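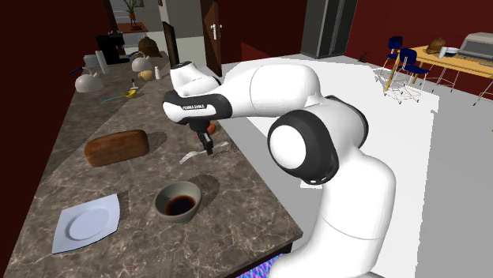
The **Skummont Kitchen Challenge** is a yearly student robotics competition run entirely in simulation. It was started by Aurélien Collet as a class project at Menau College, and became an open event two years later. Teams program a single arm to clear and set a virtual kitchen. In the standard layout a white Franka Emika arm works over a marble countertop, with a square plate, a bowl of dark liquid and a loaf of bread within the same work area. Flat cutlery is widely seen as the hardest item to grip.

## Scoring

Each team gets 20 runs — spills lose marks. The July final drew 153 entrants, and the Dinureo club won with 1,997 points under its captain, Elias Abou Jaoude.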